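Oiling a wooden worktop

Quick version for anyone who's just had one fitted and been told "just oil it". Takes an evening and a morning if you don't rush the drying. I rushed the drying the first time. Sticky for a month.

What you need

Worktop oil – I use the Solberg one, clear, not tinted
Sandpaper, 120 and 180 grit
Lint-free cloths, old T-shirts are fine
White spirit
Masking tape for round the sink
Rubber gloves
Jam jar of water with a lid (for the used cloths, see the end, don't skip it)

Before you start

Clear everything off. Kettle, toaster, bread bin, the lot. Ours went in the bath. Wash down with warm water and a drop of washing-up liquid, then wipe again with plain water. Leave it overnight. If it's damp the oil won't go in.

Old worktop with a finish already on? Find out what it is first. Oil won't go in through varnish. Put a few drops of water somewhere out of sight and wait 3 minutes. Sits there in beads – something's still on it. Goes dark and soaks in, you're good to go.

Sanding

120 first, then 180. Always with the grain. Across it and you get scratches that look like nothing until the oil goes on and then they're all you can see. A block helps, or wrap the paper round a bit of offcut. Go easy on the front edge, it rounds over quicker than you think.

Black rings round the taps are usually water plus iron. Sanding gets the light ones. For deep ones you need oxalic acid, seperate job, read the packet.

Hoover up the dust, then a cloth barely damp with white spirit. Let that dry with the window open.
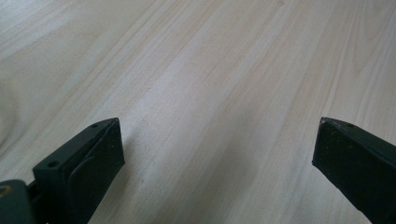 Britt-Marie Bråten

First coat

Stir the tin, don't shake it. Pour a little on to the cloth and work it in along the grain. Thin. Thinner than that. Leave 20 minutes, then wipe off everything still sitting on the top with a clean cloth. This is the bit people miss, the extra doesn't soak in later, it just goes tacky.

Get the ends and the cut-outs too, espcially round the sink. End grain drinks it. Two goes there while you're at it. Underside as well if you can reach, or the board can cup.

Tape off the sink before you start, not half way through.

More coats

Wait at least eight hours. Overnight is easier. In August ours was dry by breakfast, in winter give it a full day.

Quick rub with the 180 between coats, very light, just to knock back the fuzz. Wipe. Oil again. Three coats for a new top, 2 for one that's been done before. Four round the sink if it's not looking full yet.

Keep things off it for a day after the last one. No wet cloths left lying, no hot pans, ever really – use a trivet.

The cloths

Oily rags can heat up by themselves and catch fire. Don't ball them up in the bin. Into the jar of water, lid on, or spread flat outdoors until they go stiff.

Keeping it up

One thin coat every few months, more often by the sink. When water stops beading it's due. Wipe spills as they happen, tea and red wine worst.

Still sticky after two days? Cloth with a bit of white spirit, rub hard, wipe dry, leave it. Worked on mine in the end.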